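Home | Kitchen | Microwaves | Setup | Care | Contact

Jalavard Countertop Microwave
Section 2: Placing the oven and first use

1. Lift the oven out of the carton and take out all packing. Check inside the cavity for foam and tape.

2. Set the oven on a flat, level surface that can carry its weight. Keep the back and sides clear for airflow.

3. Fit the roller ring, then the glass tray. The tray should turn freely by hand.

4. Plug the oven into its own grounded outlet. Do not use an extension cord.

CAUTION: Never run the oven empty. Keep a cup of water inside when you are trying out the buttons.

5. Place a cup of cold water on the tray and close the door until it clicks.

6. Set the time with the number buttons under the display. Each press adds to the total. For a first test, set 2 minutes and press the wide orange-peach button.

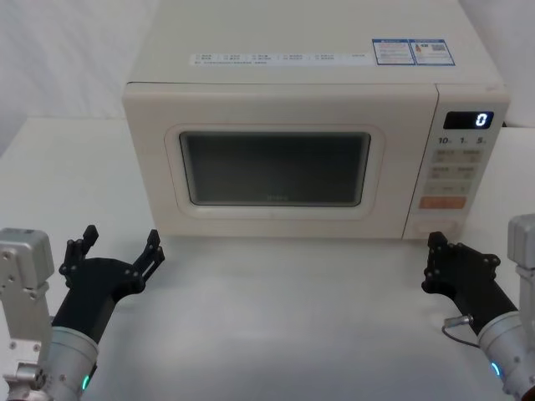
7. When the time is up, press the release button at the bottom of the panel and take the cup out with a mitt. The water may be very hot. Let it stand for 20 seconds before you move it.

NOTE: A slight smell during the first few uses is normal. Open a window if it bothers you.

Related sections
Cleaning the door and cavity
Heating times for common foods
Grarnstead parts and service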